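Rerunning a bin-picking result before you believe it
Posted in Methods, December
By Mehwish Swati
4 comments

Most bin-picking papers give you one number. The one that started this page was a success rate from the Hellwig grasp scorer, and it was high enough that three people forwarded it to me in the same morning. I have no quarrel with the authors. I do have a quarrel with the number, which tells you how often something left the bin and very little else.

What follows is the procedure we use at Flekstead to check a claim like that on our own bench. It takes two working days if the calibration behaves. You need a working arm, a bin, a depth camera fixed over or beside it, and somebody other than you to do the scoring.

Step 1. Write down what counts as a pick

Do this before you run anything. Ours reads: the object leaves the bin, clears the wall, and is still held when the arm reaches the drop pose. An object dragged up the wall and flipped over the edge is a failure. So is a double pick, even if both objects arrive. Papers differ on double picks and often don't say which way they went. If you can't find the rule in the text or the code, write to the authors and wait for the answer.

Step 2. Fix the bin

Clamp it. A bin that creeps a few millimeters over a morning will quietly ruin your hand-eye calibration, and you will blame the model. Mark the table with tape as well, so that anything you have to lift away goes back to the same spot.

Step 3. Choose objects the method should dislike

Most published sets lean heavily on matte boxes with flat tops. A suction or pinch method does well on those and you learn nothing. Pick a mix: something crinkled and shiny, something big with rounded corners, something ring-shaped with a hole where the center ought to be, something small sitting on something studded. Keep the list fixed for the whole test. Swapping out the object that keeps failing is the oldest trick in this field, and people do it without noticing.

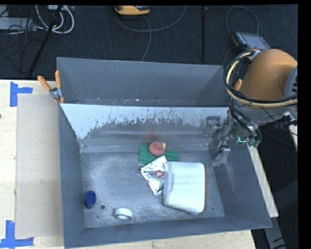
Mixed set in the gray bin, with the rubber duck on the building-brick plate and the foil packet against the white container.

Watch the reflective surfaces. Bare metal inside a bin gives depth cameras trouble, and a foil packet can come back as a hole in the point cloud. Save the raw depth for every attempt. If you only keep the filtered version, you can't tell later whether the scorer chose badly or was never shown the object.

Step 4. Randomize the layout, and mean it

Tip the objects in from a box. Don't tidy. Senyo Atinga ran a comparison for us in which the same person placed objects by hand and then tipped them, and the hand-placed rounds scored better every time. She swore she was placing them at random. I believe her, and I still threw those rounds out.

Step 5. Run a dumb baseline

This is the step people skip. Ours picks the highest point in the cloud and goes straight down. Run it on the same objects, with the same gripper and the same pick rule, and alternate it with the method under test so that both get the warm arm and the cold arm.

We made 253 attempts with the Hellwig scorer. Eight were void (protective stops, one dropped network link), leaving 245. The scorer did beat the baseline. Its lead was far smaller than the paper's plot suggests, and most of it came from the ring-shaped object.

Step 6. Split the results before you average them

Report per object first. Then split by how full the bin was. An overall rate flatters any method that does well on the easy last few picks. Lefteris Economou's script, in the Zudside repository, does both splits and prints the interval alongside. With 20 attempts on an object, that interval is wide enough to swallow most of the differences people argue over. Go to 40 if you want to rank two methods on a single item, and don't expect even that to settle a close one.

Step 7. Have a stranger score the video

Hilkka Hyvönen scored ours without knowing which method was running. She disagreed with my live notes on several picks, and nearly all of my errors favored the method I had been hoping would win.

Known gaps

We used one gripper and one lighting setup. I would not carry our result over to the Gurnia bench, where the bin is deeper. Araceli Requena is repeating the test there and has already changed the drop pose, so her rates and ours shouldn't go in the same table.

Filed under: grasping, replication, baselines
Previous: Why your depth camera hates foil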